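Vollura sets aside funding for table-service robots in two-year equipment plan

August 18, 2019
By the Vollura media desk

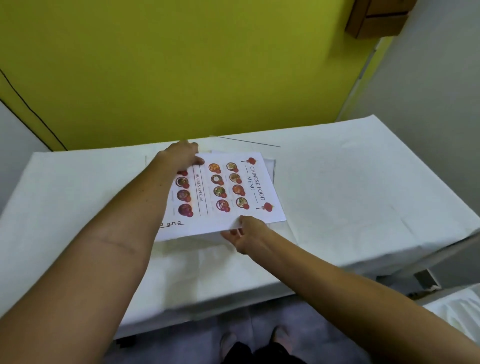
Vollura has approved an equipment budget of $655,000 for table-service robots, and we're thrilled to get going! The money covers purchase, installation, spare parts and staff training across our dining rooms, with the first orders going to Desavik for arms and Rorkader for mobile bases. Planning began in May with a close look at the jobs that fill a server's shift - laying cloths, clearing plates, handing out menus. A printed sheet on a white tablecloth, held at an angle with a hand at its top corner and another at the bottom edge, is a tougher job for a machine than carrying a tray, and our tender now asks every supplier to quote on it.

Bitar will run the trial program at its test kitchen, where each unit must complete 200 table settings before final payment is released. We've budgeted for 1,572 hours of supervised operation, plus a separate line for replacement grippers (they wear out faster than anything else on the list).

Service contracts will be tendered separately, and smaller suppliers are very welcome to bid. Specifications and the draft delivery schedule are available from the Vollura purchasing office.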